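My year of learning to set a table

When I moved to Clolton I could speak four languages and I could not set a table. I mean this seriously. In my mother's house the food came in one large dish, everybody washed their hands and sat down, and that was all. There was a right way to behave, of course, and many rules, but the rules were about who takes first and which part of the meat you leave for your uncle. They were not about where the spoon lies.

So when my landlady Mrs Chettiar invited me to help her with a Sunday lunch in my first month, and gave me a bundle of forks and knives, I stood there holding them like flowers. She thought I was making a joke. I put all of them in the middle of the table in a pile. She laughed so much that she had to sit down, and then she showed me, very patiently, fork left, knife right, the sharp side looking in.

That was in September, and I decided then that I would learn this thing properly. I have been writing in this blog mostly about trains and about my language exams, but some readers asked me after my last post what I meant when I wrote "my tray period", so I will try to explain the whole story.

First I borrowed a book from the library. It had 345 pages and it was published before I was born, and it had drawings of tables for twelve persons with so many glasses that I don't know where the arms should go. I read it in the evenings as I would read a novel. There was a chapter only for napkins. There was a chapter about how to seat a bishop. I made notes in my exercise book, and I practised with the three plates that I owned, and after two weeks I understood that I will never in my life need the fish knife.

But one part stayed in my head. The author says that a table should be ready before the guest comes in the door, so that the guest feels expected. In my language we have almost the same idea, only we say it about the water for the hands. If the water is already warm when you come, somebody was thinking of you. I copied that page by hand, and it is still on my fridge.

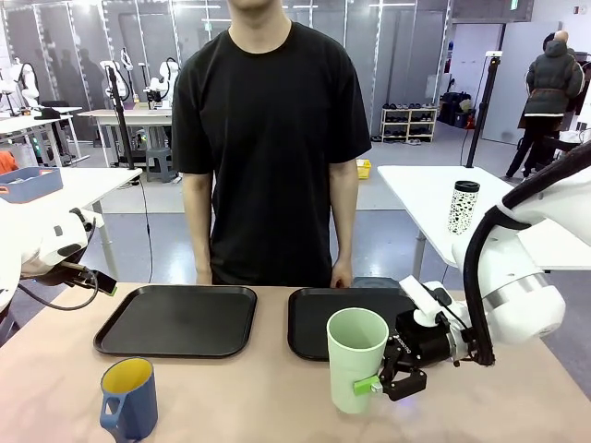

The tray period started after that. A tray, for me, was something from a hospital or from an aeroplane. Then I went to visit my friend Gitau Lukumay, who lives two streets from the station, and he brought the tea on a tray, with the milk, the sugar, the cups and a small plate of groundnuts, everything in one journey from the kitchen. At my home I was walking four or five times for the same tea. I would bring the cups, then I forgot the spoons, then the sugar, and when I finally sat down my guest had finished drinking.

I asked Gitau where he learned it. He said, "Where did I learn to carry things?" He has never understood why I find these questions interesting, but he is a good friend and he answers them.

I bought my first tray from Hakum, the household shop next to the post office. It was a bad tray. It had no edge, only a flat board with two holes for the hands, and it was painted very beautifully with lemons. On the second day the milk went down the corridor by itself. I want to give this advice to every person who is starting in a new country with a new kitchen: buy a tray with an edge. It does not have to be a high edge. The height of your little finger is enough. Also the corners should be round, because you will walk into the door, and you will do it more than once, and a sharp corner takes the paint off the door. My door has the marks and I still have to discuss them with Mrs Chettiar.

After the tray came the question of the cups. I will say something now which perhaps makes some people angry. I don't like the cup and saucer. I understand it is pretty. But I have a heavy hand, and I hear the cup knocking on the saucer the whole way from the kitchen, and I become nervous, and then it knocks more. With a tray you don't need the saucer at all, so I gave mine to the charity shop and I kept only mugs for hot drinks and light plastic cups for water and juice. Mrs Chettiar said this is how you serve children. It is true that her grandchildren like to visit me!

What surprised me the most was how strongly people feel about these small things. At my work we are 13 in the office, and one day at lunch I asked if the spoon for the dessert goes above the plate or on the right side. I thought it would be a question of one minute. It took the complete lunch. One colleague said above, always above, her grandmother would stand up from the grave. Another said that a dessert spoon should come together with the dessert, and to put it before is like making a promise. A third one eats his pudding with the teaspoon and was not ashamed of it. I went back to my desk knowing less than before, but I had spoken with people I had only greeted until then, and two of them have come to my flat for dinner since.

For that dinner I prepared everything in the afternoon. I ironed the cloth – a thing I had never done, in my life I had ironed only shirts – and I found out that you must iron it when it is a little damp or the line in the middle stays forever. I put the forks on the left. I put the water cups above the knives. Then I stood in the door and looked at it, and I moved one fork, and looked again. I was more nervous than before my language exam.

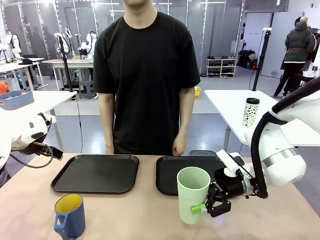
The guests came at seven, and I had cooked a stew after my mother's way, with flat bread from the Gekusum bakery because mine always burns. You can perhaps guess the problem. This stew is eaten with the hand and with the bread. I had set the table with forks and knives and a soup spoon, all very correct according to page 254 of the library book, and the food did not need any of them. My guests looked at the forks, then at me. I looked at the forks too.

So I took the tray, the good one with an edge, and I collected all the cutlery again and carried it back to the kitchen. Then I brought the bowl with warm water and a towel, and we washed our hands, and I put the pot in the middle. One of the guests got sauce on her sleeve up to the elbow and asked for more. We sat until half past eleven.

I told this to my mother on the telephone. She was quiet for a moment and then she asked only if the water was warm. I said yes. She asked if I gave them the good part of the meat, and I said yes to this also, although the truth is that I forgot and ate it myself.

Now I have a kind of mixed system. If I cook food from here, I set the table as Mrs Chettiar taught me, and I am quite fast. If I cook food from home, there is the bowl and the towel, and I keep some forks in a mug on the side for people who prefer them. Some do, and it is fine. My aunt would say something about it, but my aunt is far away.

The lemon tray hangs on the kitchen wall as a picture. Gitau thinks I should take it down. For the next post I have promised to write about the night train and the lost umbrella, and after this I want to try the chapter about napkins again. If somebody knows how to fold the one that stands up by itself, please write it in the comments, slowly, and with all the steps. Mine falls over every time.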